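Clallach: hand-held gripper demonstrations with pad wear labels

README, version of 30/01/2025
Maintainer: Andri Trummer

What this is

Clallach is a set of 1000 short demonstrations recorded with a hand-held two-finger gripper. We made it to test one thing: whether a grasping policy trained on demonstrations from fresh finger pads still works when the pads are worn, and whether mixing worn-pad data into training helps. 500 demonstrations were recorded with fresh pads and 500 with worn pads. A separate test list of 200 start positions is included for anyone who wants to repeat the robot trials.

The name refers to the data only. The training code is called Kashindye and lives in its own repository.

Recording

All demonstrations were made on table tops at our Adalden and Rusasden rooms. The operator starts each recording with the fingers open over the table, moves to the object, closes, lifts, moves it to the target spot and opens again. Recording stops when the fingers are clear of the object. Operators were asked to work at their normal speed and not to correct a bad grasp by pushing the object with the other hand. Recordings where this happened were thrown out.

The camera is fixed to the gripper and looks down past the fingers, so both pads stay in view. We did not crop or mask them. A policy can therefore see the state of the pads as well as the object, and part of the study was to find out if it uses this. 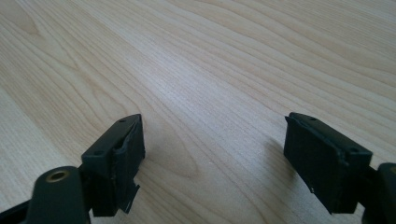
Pad wear is labelled once per session, by hand, on a scale from 0 to 3:

0 = facing whole, edges clean
1 = light scuffs, edges still attached
2 = frayed edges, facing starting to come away from the plate
3 = facing torn or hanging loose in at least one place

The two pads are scored separately and the session takes the higher score. Scores 0 and 1 count as fresh, 2 and 3 as worn. The border between 1 and 2 is a judgement call, and two people scoring the same session did not always agree. Both scores are kept in the session file.

Results so far

The policy trained on fresh pads only did well with fresh pads and lost most ground on smooth, heavy objects when the pads were worn. The usual failure was a slip during the lift. Training on the mixed set recovered part of that loss. It did not make fresh-pad performance worse.

Blurring the pads in the input took away much of the gain from mixed training. We read this as a sign that the policy looks at the pads, but we have only run the test with one network size.

Files

sessions/ one folder per session, with video, finger opening and pose
labels.csv pad scores, room, object, outcome
starts.csv the 200 test positions
split.txt the train and validation lists we used

Known problems

Finger opening drifts slightly in some of the longer sessions. Re-zero it from the first closed reading.

Most of the worn-pad sessions come from Rusasden, so wear and room are partly mixed up. Please report results per room. More worn-pad sessions from Adalden are planned for March.

Only one type of pad facing is covered. Do not expect the scores to carry over to moulded silicone fingers.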